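How to Compare Two Parallel Grippers on a Tabletop Grid

Posted March 6, 2022

If you have two grippers in the drawer and can't decide which one to bolt on for good, I'd like to save you the long weekend I spent reading data sheets. The sheets tell you stroke and closing force, and those are worth knowing, but they won't tell you how a finger behaves when it comes down on the rim of a plate a little off center. For that you need a table, a few things from the kitchen cupboard and an afternoon.

I did my own comparison with a Fomden and a Tremen, both two-finger electric models, and the steps should work for any pair that fits your wrist flange.

What you need

Kraft paper, wide enough to cover most of the reach of your arm
Blue painter's tape
One shallow plate and one light cup, ideally something with flat sides
A notebook, or a spreadsheet if you type faster than you write
The hex keys that came with your grippers (check now, they wander off)

Step 1. Cover the table

Lay the paper flat and tape down the corners first. Fold creases are fine as long as they don't stand up high enough to catch a fingertip. If your paper came folded, leave it under some heavy books overnight.

Step 2. Tape the grid

Run your strips both ways to make squares a bit bigger than your plate. Mine are 280 mm on a side. Please don't fuss over getting the lines perfect – the squares are there so you can put an object back in the same neighborhood every time, and a sagging line does that job perfectly well. Give each square a name in your notebook, like a chessboard.

Step 3. Mount the first gripper and set the tool point

Whenever you change grippers, the tool center point changes too. Measure from the flange to the fingertips and enter the new value in the controller before you move anything. I skipped this once with the Tremen, which is longer, and drove both fingers into the table at a speed I'd rather not repeat! Route the cable up the outside of the wrist and turn the last joint through its whole range by hand to see that nothing pulls.

Step 4. Start with the fingers open

Set a hover position well above the paper with the fingers spread, and begin every attempt from there. Approach straight down, slowly, and stop short of the surface the first time.
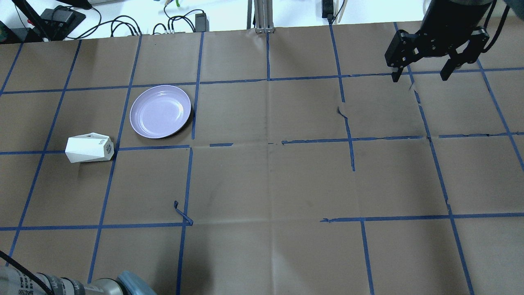

Step 5. Run the attempts

Do 15 tries per object for each gripper, moving to a different square after every 3. For the plate, go for the rim. For the cup, try it standing up and also lying on its side, and change which way the open end points. Write down whether it held, slipped or never got a grip at all, and add a word or two on how it failed. Those little notes turned out to be the part I went back to most.

Keep speed and force the same for both grippers. Sushil Gautam, who looked over my first spreadsheet, spotted that I'd bumped up the force halfway through the Fomden set, and I had to run the whole thing again.

Step 6. Swap and repeat

Change the gripper, go back to Step 3, and use the same squares in the same order. Replace any tape that has started to curl where you plan to pick, and leave the rest alone.

For what it's worth, I kept the Fomden. It was kinder to the cup and easier to mount, though the Tremen did better on the plate, and I may put it back on when I get to flatter things like lids and saucers.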